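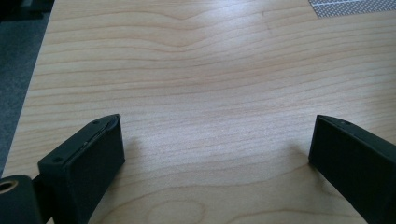
浅色木桌面配黑色哑光盘,餐垫怎么铺、盘底怎么处理

版块:家居日用 > 餐桌与餐具

1楼 Aurora Barreto(楼主)
发表于 13/04/2024

先报条件。桌子是Totholm的小桌,桌面短边610毫米,板厚13毫米,浅色,纹理是长条波浪形,横向走,局部有一个闭合的椭圆形回纹。表面有轻微光泽,灯一开中间一块反白,四角颜色偏暖偏深。卖家页面写的是“枫木色”,没有写实木还是木皮,客服两次答复不一致,第一次说实木,第二次说木皮贴面。我没有拆开看过。

盘子是Drikar的黑色圆盘,浅沿,单只707克,厨房秤称的。二月开始用,用到现在,桌面上出现了一些短弧形的细痕,集中在放盘子的位置。顺光看不见,侧光能看到。指甲刮过去没有阶梯感。

问题如下:
一,这种细痕是盘底圈足造成的,还是盘子下面夹了颗粒造成的。
二,编织餐垫能不能解决。会不会把颗粒藏在编织缝里,反而更糟。
三,桌面要不要上油或者上蜡。
四,如果只能做一件事,先做哪件。

不考虑玻璃板和透明软垫。软垫用过一块,夏天和桌面之间发黏,揭开之后桌面有一片发雾,擦了几遍才下去。

2楼 Pirmin Gasser

弧形,短,集中在放盘位置,基本可以定为圈足。颗粒造成的痕迹一般是单根,方向随拖动方向走,长度不一,一头深一头浅。圈足造成的痕迹是成组的,弧度接近圈足半径,因为盘子放下时先有一侧触桌,再转正。

验证方法:盘子翻过来,指腹沿圈足走一圈。无釉圈足摸起来像细砂纸,有釉的是滑的,但釉面边界处常有毛刺。如果摸到一段明显发涩,答案就有了。

第三个问题先不要动手。面层类型不明的情况下上油,油进不去,浮在漆面上,沾灰,后面更难处理。

3楼 Malathi Kartha

补充一个判断面层的办法。找桌板背面或者靠墙一侧的不显眼位置,滴一滴清水,等十分钟。水珠保持圆形,擦掉无痕,是封闭漆面。水渍摊开、木色变深,是开放涂装或者没有涂装。中间状态多半是薄蜡油。

另外看桌板侧边。侧边纹理如果和正面连得上,实木的可能性大。侧边另贴一条、纹理方向对不上,就是贴皮。椭圆形回纹本身说明不了什么,弦切的实木有,弦切或旋切的木皮也有。

13毫米的板做桌面偏薄,纯实木这个厚度容易翘。我倾向于板芯加木皮。倾向而已。

4楼 Shoshana Oyelaran

13毫米实木桌面不是没有,短边610这个尺寸,下面有穿带或者金属框就能压住。凭厚度判断贴皮不成立。

5楼 Malathi Kartha

我写的是倾向。看侧边就能定,不用争。

6楼 Aisyah Chong

楼主的盘子是陶的还是别的?707克对浅沿圆盘来说不算轻。如果是炻器,圈足通常不上釉,发涩属于正常。如果是密胺,一般到不了这个重量,底面也不会磨桌。

7楼 Aurora Barreto(楼主)

统一回复。

滴水试过了,水珠十分钟后还是圆的,擦掉没有痕迹。按3楼的标准是封闭漆面。侧边有封条,纹理和正面对不上,所以是贴皮。4楼的说法对别的桌子可能成立,对这张不成立。

圈足摸了。其中一只比较顺,另一只有一段发涩,长度不到一指宽。

盘子的材质,包装上写“炻器”,没有更多信息。盘面是黑色哑光,上面散着很细的浅色小点,外沿一圈比盘面光滑,反光也强一些。沿很浅,边缘稍微立起来。小点是不是釉里的杂质我不确定,刚买来的时候以为是灰,擦了半天擦不掉。

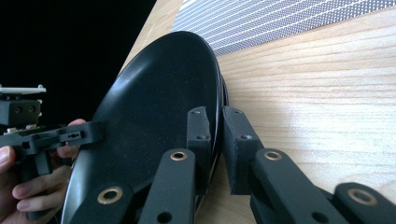 8楼 Pirmin Gasser

哑光釉带浅色斑点,多数是坯体里的含铁或者含钛颗粒,或者是有意加进釉里的。不影响使用。盘面哑光而外沿偏亮,两处用的釉可能不同,也可能是同一种釉在边缘流薄之后的表现。看样品才能区分。

哑光黑釉要留意的是金属痕。不锈钢刀叉在哑光釉上走一遍,会留下灰色细线,那是金属转移到釉面上,釉本身没有被划掉。用含草酸的清洁膏能去。拿钢丝球擦是错误做法,越擦越多。

圈足那一段发涩,用金刚石手工磨块处理,或者碳化硅水砂纸,先400目再800目,全程带水。干磨会有粉尘,不要干磨。磨完冲净,晾干,再用指腹走一圈。

9楼 Shoshana Oyelaran

不同意先磨。炻器圈足磨完之后,如果原来有薄釉,磨穿了会露坯,吸水率上升,洗完放在木桌上容易出水圈。垫一层就能解决的问题,没有必要动盘子。

另外磨过的盘子没法退换。

10楼 Pirmin Gasser

圈足本来就没有釉,否则烧的时候会粘在棚板上。少数用支钉烧的例外,支钉烧的盘底会有几个小点痕,楼主可以翻过来看。没有支钉痕,就按无釉处理,磨与不磨,吸水率没有差别。

退换一条成立。

11楼 Shoshana Oyelaran

“没有差别”这句话过头了。圈足表面在烧成时有一层比内部致密的皮,磨掉这层,吸水会略高。幅度不大,但不能说没有。

12楼 Aisyah Chong

400目到800目带水磨一指宽不到的一段,去掉的量没有多少。两位讨论的差别在家里的餐桌上测不出来。我觉得分歧点其实在顺序:先垫,观察一段时间,再决定磨不磨。

13楼 Malathi Kartha

说餐垫。

编织餐垫按材料分,常见的有PVC包涤纶丝、纸绳、棉、黄麻几类。和盘底划痕有关的参数只有两个:编织密度,底面有没有涂层。

密度低的,缝隙大,盐粒和砂糖能穿过去落到桌面上,餐垫一移动就等于拿它们在桌面上搓。密度高的,颗粒停在表面,抖一下就掉。楼主担心颗粒藏在缝里,对低密度的成立。

底面涂层建议不要。PVC涂层和漆面长期接触,增塑剂会迁移,软垫那次发黏发雾大概就是这个原因。PVC包丝的编织垫接触面积小,风险低一些,不等于没有,不要长期原位铺着不动。

14楼 Aurora Barreto(楼主)

手里有一块Annamalai的条纹餐垫,一直收着没用。横条纹,一部分是白灰相间的宽条,另一部分是更细更密的灰白编织。两部分手感不一样,密的那边硬。按13楼的说法,盘子应该放密的一边?

底面没有涂层,正反都是编织面。

15楼 Malathi Kartha

对着光看。宽条部分如果能透出光点,就把盘子放密的一侧。透不出来则放哪里都可以。

正反都是编织面的,可以定期翻面使用,磨损均匀一些。

16楼 Shoshana Oyelaran

同一块餐垫上有两种密度,洗过之后两边收缩不同,容易起拱。起拱之后盘子放不平,转动更多。洗的时候平放刷,不要拧,不要进洗衣机。

17楼 Aisyah Chong

顺带问一句,餐垫在浅色桌面上会不会留色差?我的是别家的橡木色桌子,垫过的地方比周围浅,移开之后能看到一个长方形。

18楼 Pirmin Gasser

会。浅色木皮见光变黄,枫木尤其明显,漆面本身也会黄变。遮住的部分变得慢。处理方法是定期换位置,或者不用的时候收起来。已经形成的色差,把垫子拿走晒一段时间会缩小,不一定完全消失。

楼主说四角颜色偏暖偏深,中间反白。反白如果随灯的位置移动,就是反光,不是褪色。关灯再看一遍。

19楼 Aurora Barreto(楼主)

关灯看了,四角和中间没有差别。是反光。

没有支钉痕。磨块没有买,先走餐垫的路线。宽条部分对着光有光点,密的部分没有。

20楼 Malathi Kartha

那就按密的一侧用。

再提一句,有人会推荐Fanholm 366之类的木蜡油。封闭漆面不适用,罐身说明上也是写给开放木面的。细痕如果只在漆层里,用软布加少量车用级的细抛光膏,顺纹理轻推即可。先在角落试。光泽会变,抛过的地方比周围亮,有轻微光泽的桌面尤其看得出来。不介意侧光细痕的话,建议不抛。

21楼 Shoshana Oyelaran

抛光这条我反对得更明确一点。木皮加薄漆,家具厂的漆膜厚度没有标注,抛穿之后没有办法局部补。指甲刮不出阶梯的细痕,留着。

22楼 Malathi Kartha

没有冲突,我的建议也是不抛。

23楼 Aurora Barreto(楼主)

把目前的做法整理一下,方便后来的人查。只适用于封闭漆面的贴皮桌,开放涂装的请看3楼之后自行判断。

1. 铺垫之前先清桌面
干的微纤维布先走一遍,再用拧干的湿布顺纹理擦,最后干布收水。顺序不能反,湿布先上会把颗粒带着走。餐垫在水槽或者室外抖,不要在桌面上方抖。

2. 餐垫的位置和盘子的位置
餐垫横放,条纹和桌沿平行,盘子放在垫子上。目前把餐垫铺在桌子远端半边,盘子放在上面略偏右。近端这半边不铺,另一只黑盘直接放在木面上,位置在桌面中间偏左一些。这样留一只有垫、一只无垫作对照。无垫的一只是圈足顺的那只,发涩的那只在垫子上。

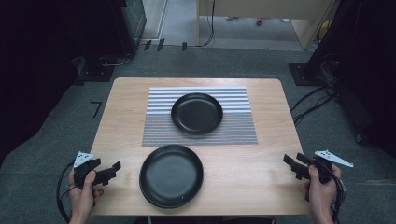 3. 放下和拿起
盘子平着落,不要先落一侧再转正。拿起时直接离开桌面,不推,不拖。707克的盘子单手端沿容易歪,装了菜之后用双手。移动餐垫之前先把盘子拿走,不要连盘带垫一起拉。

4. 换位和翻面
每两周把餐垫换到另外半边,同时翻面。对照的盘子跟着换。换之前侧光看一遍桌面,细痕用手机记录,光源固定在同一位置,否则前后没有可比性。

5. 清洗
餐垫用中性洗涤剂平刷,冲净后平铺晾到全干再放回桌面。盘子正常洗,擦干圈足。叠放时两只之间垫一张厨房纸,避免上面那只的圈足磨下面那只的哑光面。

6. 不做的事
不上油,不上蜡,不抛光。圈足暂不磨。

24楼 Pirmin Gasser

对照设计有问题。两只盘子圈足状态不同,一只有垫一只无垫,两个变量同时变了。到时候无垫一侧没有新痕,说明不了餐垫有没有用,只能说明顺的圈足不划桌。

正确做法是固定一只盘子,或者两只盘子圈足状态一致。磨掉那一段之后再做对照,问题就没有了。

25楼 Aurora Barreto(楼主)

同意,变量没有分开。但是把发涩的那只放在无垫一侧,等于明知会划还去划。对照的目的改为:确认顺的圈足在漆面上长期使用是否留痕。餐垫一侧只看有没有颗粒造成的单根长痕。两个问题分开记。

26楼 Shoshana Oyelaran

这样可以。记录的时候把每天使用次数也写上,一天放一次和一天放六次结果不同。

27楼 Aisyah Chong

叠放垫厨房纸,建议换成毛毡隔片。厨房纸压久了会有压花印,哑光面上看得见,洗能洗掉,但是烦。

毛毡选不掉毛的,剪成比盘面小一圈。不要剪得和外沿一样大,外沿那一圈光滑,毡子会滑出来。

28楼 Malathi Kartha

毛毡贴在圈足上的做法也有人用,不推荐。沾水之后不干,背胶脱开,胶留在桌面上比细痕难处理。硅胶圈足垫同理,硅胶和部分漆面接触时间长了也有印。

29楼 Pirmin Gasser

硅胶垫我用过,没有出印。漆的种类不同,结论不同。楼主的软垫已经出过一次雾,谨慎一点没有坏处。

第5条里擦干圈足,改成擦完之后倒扣晾十分钟再收。无釉部分吸进去的水靠擦是擦不出来的,直接放在桌面上,有时会看到一圈水汽。

30楼 Aurora Barreto(楼主)

第5条按29楼改,隔片按27楼改成毛毡。23楼的内容超过编辑时限,改不了,以本楼为准。

金属痕目前有两条,在发涩的那只的盘面上。草酸膏买了,用过再回帖。

31楼 Shoshana Oyelaran

草酸膏戴手套,用完冲净,不要滴到桌面。盘子拿到水槽里处理。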